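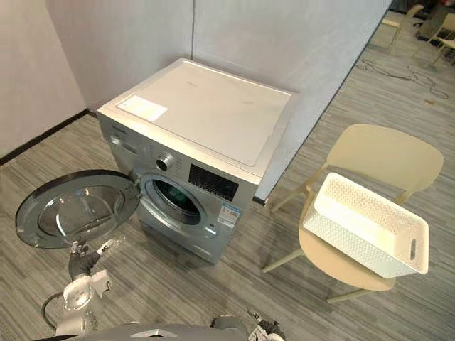

2. Method, or How We Spent May Doing Laundry

The Vavberg laundry room has one silver front loader, wedged into a corner, with a round door that swings open to the left. Our question was modest: do students overload it? We logged 115 loads and weighed each one before it went in.

Students do overload it. Of the 115, 81 were over the limit on our chart, and 19 had to be shoved in with a knee. The detergent drawer fared worse, as most people pour until they feel reassured.

We also handed out 565 flyers on sorting colors. Several came back through the wash, in pockets.

3. Limits

One machine, one building, and everyone knew we were watching.

Related reports
- Sánchez Hall dryer survey
- Flasano dish rack study
- Virkura lost sock count

This site uses cookies. OK

Last updated: May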